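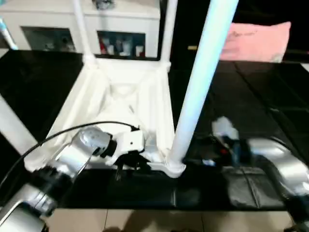
Slide 1: White frame on the black table, cross bracing in the base.

Jacinto Tlapale, notes for the Flistetbridge talk, April version

Say hello, thank the Agyeman people for the hall, then straight in. Don't do the long introduction again, it ate four minutes in Brerkent.

Opening line: I love a frame. I really do! A few thin pieces that won't stand up on their own, and you put them together in the right order and suddenly you can lean on them. I've been building and fixing light frames at home for years (shelves, racks, stands, a plant tower that took over the hallway) and I still get a kick out of the moment it stops wobbling.

Point at the diagonals in the base. Ask the room who has ever thrown away a stand because it leaned to one side. Wait for hands. There are always lots of hands.

Part one, the square and the triangle. Bring out the cardboard strips and the paper fasteners. Four strips make a square, push the corner, it folds flat. Add one strip across, push again, nothing. Pass both around, and let people play with them while I keep talking, they'll do it anyway. The 48 strips in the shoebox are enough for everyone in the front rows to make one. Remember to get the box back this time.

Diagonals can be very thin and still do their job. People always want to make everything thicker. I did too! My first shelf weighed more than the books on it, and it still swayed, because I'd put all that wood into the uprights and none of it across.

Part two, the table you build on. Slow down here, it's my favorite bit and I rush it. You want flat, and you want enough room to turn the piece around without lifting it over a coffee cup. I check mine with a long ruler laid on its edge, with a lamp behind it. If light comes through under the ruler, that's your dip. Build over a dip and the frame will copy it faithfully, and then it rocks on every other surface in the house.

Clear the table first. Lay the parts out long to short. Small parts go in a muffin tin (hold up the muffin tin, it gets a laugh).
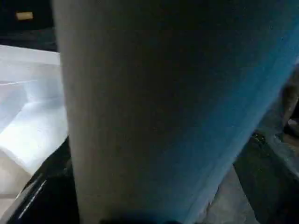

Now posts and poles. Two jobs that sound alike and feel very different in your hands. A post goes straight up and carries weight down to the table. A pole set at a slant pushes sideways against its foot, so the foot matters a great deal more. Get someone up to hold the broom handle upright on the floor, then tip it and lean. The end skids away every single time. Then put the rubber mat under it and do it again. Big difference, and they can see it from the back row.

Foot brackets: put them on loose, stand everything up, look at it from the front and from the side, then tighten. Go around twice, a little at a time. If you tighten one corner all the way first, you've locked in whatever was wrong with it, and the other three have to bend to suit.

Tell the Vemeck story. It was the rack I bought with 138 parts in the bag and one page of instructions, pictures only. I built the whole thing with the base upside down, and it stood! It stood for nearly 13 months with wet coats on it. I only found out when I moved and had to take it apart. Good place for a drink of water.

Part three, fixing a wobble in something you already own. Do it in this order:

Move it to a different spot on the floor.
Push it from the side, then from the front, and see which way it gives.
Tighten whatever is loose in that direction.
Still moving? Add a diagonal on that side, even a piece of cord pulled tight corner to corner.

Cord works beautifully but it only pulls, so you need two, crossed. Show the crossed cords on the little stand. Snip one of them and push. Have a spare length ready in my pocket so I can tie it back on for the next group at 13 minutes past.

Questions. Someone will ask about glue. My answer: try it dry first, live with it for a week, then glue if you still want to. Someone will ask whether plastic or metal joints are better. I use both and I'm happy to argue about it by the coffee.

Last slide is the parts list. Leave it up while people come and try the strips, and shoebox back by the door.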